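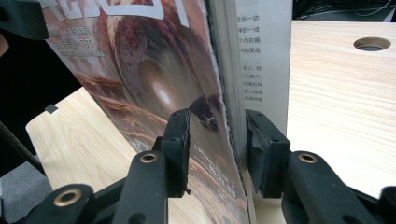 Wednesday, June 4, 2025
By the Weekend Reading desk

The best shelf in Elbridge is at knee height, along the back wall of a shop called Quan, and you have to sit on the floor to use it properly. It holds old science fiction magazines, most of them in Chinese, a few in English, all of them thick enough to stand up by themselves. I went in last January to get out of the sleet and came out an hour and a half later with 2 of them under my coat, and I've been going back ever since.

I don't read Chinese well. I can pick through a contents page with a dictionary and a lot of patience, and I know the words for star, ship and old man, which gets you further than you'd think! But these magazines start working on you long before the first story. It's the covers. Somebody painted a gas giant in rust and plum and burnt orange, gave it bands that swirl like cream in coffee, and then put one small, cold, blue-white light in the middle of all that warmth. How do you walk past that? You pick it up and tilt it under the lamp to see what the gloss does to the reds.

The lettering is half the fun too. Big blocky titles up top, and then little stacks of white characters tucked wherever the painter left some dark sky, story names and author names fighting for room with the clouds. On the busier covers the text seems to be in orbit.

And they are so wonderfully fat. A modern magazine slides under a door. Some of these run to 260 pages, on soft paper that goes cream at the edges and gray toward the middle, and they have a heft you feel in the wrist. Nearly all of them have been read hard. Corners have curled, page edges have gone furry, and covers have torn at the top where thumbs kept pulling them off a tight shelf. A collector would mark them down for it. I like them better this way - a torn corner means somebody wanted to get back to chapter four.

That said, I do look after mine, and I've changed my mind about a few things along the way. Here is where I've landed.

Stand them up, snugly. A thick magazine with nothing beside it will slowly lean, and the spine takes on the lean for good. Packed too tight is just as bad, and that's how the corners get ripped in the first place. When you take one down, push its neighbors back a little and hold it by the sides, around the middle.

Leave the tears alone. I taped the first one I bought, with ordinary kitchen-drawer tape, and I regret it every time I see the shine. A loose paper sleeve does the job. If a flap is really hanging, a strip of thin Japanese tissue and some wheat paste will hold it, but practice on a supermarket flyer first.

Keep them out of the sun. Those browns and purples fade to a sort of weak tea, and the oranges go even sooner.

For shelving I use a low unit from Bodeteck, the 15-inch-deep one, which leaves enough room behind the row that the spines can sit back from the edge. The sleeves come from Drurkeck and are a touch too tall, so I fold the tops over. Between them they hold all 19 of my issues, with a gap at the end that I'm trying very hard not to look at.

Mostly, though, I'd tell you to read them, or page through them, or just leave one out on the table where the cover can do its work. Mine has a new one on it each Sunday. Last week's had a serial in it that opens on a ferry, and I've got as far as the second paragraph. There is a star, and an old man, and so far no ship.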